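Jukel Tultix Two-Finger Gripper with Wrist Camera: Review

The Tultix is sold as a bolt-on gripper and wrist camera package for small tabletop arms. Jukel ships it assembled, with a cable harness, a mounting plate, and a license for the Valtonen grasping software. We ran it for most of March on a light-duty arm in our Drumonau workshop. The arm is ours and is not part of the package.

Mounting took under an hour. The plate has four bolt slots, and two lined up with our wrist flange without an adapter. The other two needed slightly longer bolts than the ones supplied. Torque values are printed in the manual but not on the quick-start card, where they would be more useful.

Camera calibration is handled by a guided routine. You place the printed target in 10 positions and confirm each one. The routine failed once with a generic error and passed on the second attempt with no changes. The log gave no cause.

For testing we used play food on a glossy plate: a fake apple and a fake orange, both small enough for the fingers to close on. Shapes like these are a reasonable check of a parallel gripper. The sides are curved, contact area is small, and the fruit can roll if the first finger arrives early. Lighting was ordinary overhead room light, left on purpose without diffusers.

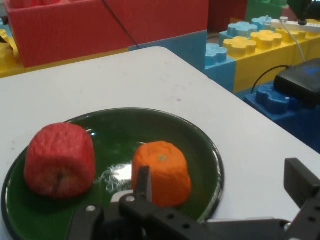 Over 206 pick attempts, the gripper completed 200. Four of the six misses came from the software placing the grasp center too close to a reflection on the plate. The other two were slips on closing. Switching the detector from Standard to Matte Priority reduced the reflection problem but added a noticeable pause before each approach. Jukel should document that tradeoff, as the menu only says the setting "improves results on shiny surfaces."

Camera placement is good for close work. The fingers stay in view through the final approach, so you can check alignment from the video feed alone. The cost is coverage. Part of the image is always taken up by the gripper, and an object directly behind a finger may be lost until the wrist moves. Valtonen can be set to take a second look from an offset pose. Leave that on.

Grip force is adjustable in 10 steps. Step 4 was enough for everything we tried. Higher steps closed faster but nudged the neighboring item more often.

Noise is low. The harness is stiff and needs a clip near the elbow joint, which is not included. Replacement finger pads are sold only in full sets.

Pros: quick mounting, useful finger view, consistent closing force.
Cons: vague error messages, glare sensitivity in Standard mode, no cable clips.

Rating: 4 out of 5. Recommended for bench use with small, light objects. Buyers working mostly with glossy trays or dishes should plan on using Matte Priority and accept the slower cycle.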